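Planning the second picking cell at Gorkham
Gallery and budget notes
Updated April 2, 2019

Last year we decided to buy equipment for a second picking cell, and since then many colleagues from other departments have asked me the same questions. What do we need, what does it cost, and when will it come? I collect the answers on this page, together with the picture material. Please excuse that the list is still growing.

The robot arm is the part that everybody looks at first, and in our budget it takes the largest line. It was also the easiest line to plan, as the supplier gave us a fixed price. The small things were more difficult. In the first version of the plan we had no money for clamps, cable guides, spare hoses or work surfaces, and we had to ask for 900 euros more. I advise to write these things down from the beginning, each on its own line.

For the gripper we have offers from Prarkik and from Skuser. The Prarkik offer is cheaper, but the spare fingers are sold only as a full set. Skuser sells them one by one and has a delivery time of 13 days. We have not decided yet. I would like to see both of them pick from a corner of the bin before we sign.

Installation is calculated with 70 working hours. In this number are included the mounting, the safety check and the first programs. Training is not included. Bianchini offers a course for five persons, and we will book it for August if the budget is approved.

Bin picking. A KUKA arm with the gripper low over a gray metal bin, green and red blocks on the bare floor of the bin. For the planning, please look also at the cables and hoses on the arm and at the clamp on the edge of the bin. They all belong on the order list.

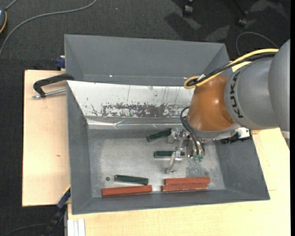
One more point concerns the test parts. Simple blocks cost very little and they are good for the first programs, but the real parts must be ordered in time too, in the same quantity for each supplier. I have put them under "consumables" in the plan. If your department wants to have its own parts tested, please send me the drawings and the weight of each part before the order goes out.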